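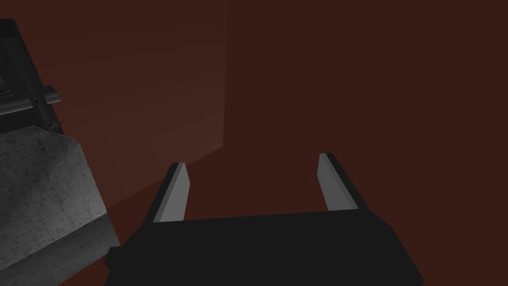
Black two-fingered gripper, reddish-brown room (simulated).

## Visit notes: Cerkex pressing plant, July

Cerkex presses vinyl for small labels, mostly country and folk. The tour was led by Ilir Krasniqi, who runs the press floor, and lasted until just after noon.

The plant has 9 presses, all semi-automatic. Cycle time on standard black compound is 34.6 seconds, which Krasniqi writes on the board as 346 tenths. Colored compound runs slower. Each stamper is retired after 1550 pressings, or sooner if the listening room reports noise in the lead-in.
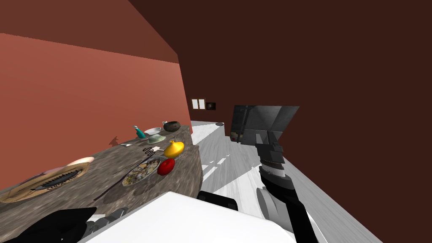 Plating is done off site by Theodorakopoulos. Lacquers go out in the morning and the metal parts come back the following week – longer if a side has to be recut. The current job was a Nonport reissue of the Barley live album, a double LP with an order of 621 sets. Side C had already been rejected once for sibilance on the last track.

Chia-jung Chung handles test pressings. She plays each one on two turntables, a good one and a cheap one, and logs clicks by side and minute. Labels get five copies and are asked to reply in writing. Approval by phone is no longer accepted.

Sleeves are packed by hand at the far end of the building. Records rest overnight on spindles between flat plates before sleeving. We were shown a warped copy from an earlier run that had skipped this step; the edge lift was easy to see on the platter.

Minimum order is unchanged from last year. Quotes for 7-inch work are on hold until the second trim table is installed.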